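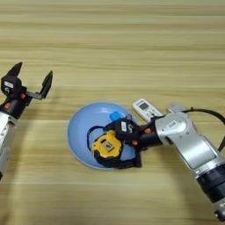 Tape measure in a light blue bowl, on one of the wooden tables at Stavard.

Our July visit was to Stavard, the home storage and small tools fair held in the old Dosar printing works. Doors opened at 10 and we were in by quarter past. Entry was free with the printed voucher, otherwise 4 pounds on the door.

The hall is a single long room with a gallery on one side. The organisers gave the floor space as 3000 square metres, and the stand list in the programme ran to 817 entries, though many of those were shared stands or single shelves. The numbering starts at the far end, so anyone coming in from the car park has to read the plan backwards.

We spent most of the morning in the sorting area, where the tables were given over to putting everyday things into bowls, trays and drawers. The theme this year was the household odds and ends drawer, and what to do with the items that do not stack. A tape measure is a good test. It is heavy for its size, it has a strap that catches on everything, and it is usually wanted in a hurry. An open bowl suits it well enough. You can see it from across the room and lift it out with one hand. The drawback is that a bowl takes up table space and other small things soon end up in it as well.

Javier had the larger stand next door, mostly drawer dividers in plain card and felt. The card ones were cheap and could be cut with kitchen scissors. The felt ones were better made but had no fixed sides, and they slid about when the drawer was shut quickly. Wirneo was showing wall rails with hooks. These were solid, but the fixings were sold separately and the stand had run out of them by midday.

A talk on labelling was given in the gallery at 2. It lasted 15 minutes and covered only paper labels, which was a pity for anyone with a damp shed. The handout was useful and there were spare copies by the stairs.

Food was limited to sandwiches and one soup. Seating was short over lunch, and the benches outside were in full sun. The toilets are down a flight of steps, with a lift at the Dosar Street end.

We left at half past three. The bus stop is opposite the main gate, and more than one route goes back to the station.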